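Notebook, glaze and test firing, 1/23/20

Second go at the white slip for the Vavunel order. The December batch crawled on the rims and I put it down to the sieve. Used the 200 mesh this time, then 100 again for half the bucket to compare. Daniyal mixed both. Left them covered overnight and topped up with tap water, same as before.

Bisque tiles are from the Cellberg clay, bag 1539. It is a bit shorter than the last bag and cracks if you roll it thin. Elfriede thinks it has been stored somewhere cold. I have asked Brastosley whether they have any of the older stock left, no answer yet.

Tiles 1 to 11 dipped for a slow count of three. Tile 6 was dropped on the bench and lost a corner, still fired it. Tile 9 has a thumb mark on the back, ignore it.
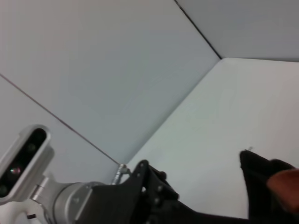

Page last changed: 1/23/20 by A. Rautiainen

Results after cooling. The 200 mesh tiles are smooth with no crawling on the face, slight pulling back on the edge of 4 and 7. The 100 mesh tiles show specks all over, worst on 10. So the sieve matters, but it does not explain the rims, which were bad in December on pots from the fine bucket too.

Hiyori suggested dust. The December pots sat on the open shelf for most of a week before dipping and these tiles were wiped with a damp sponge first. Will try four tiles wiped and four left alone, all from the 200 mesh bucket.

Colour is still a touch too cool for the Kikuchi sample cup. Could take some of the tin out, or leave it and see how it looks under the clear. I prefer to leave it until the rims are sorted.

To do:
Wash the 100 mesh sieve properly, there is dried slip in the seam.
Ask Yasuo for his notes on the rim trouble with the bowls.
New label for the fine bucket, the old one has run.
Order cones, we are down to the last box.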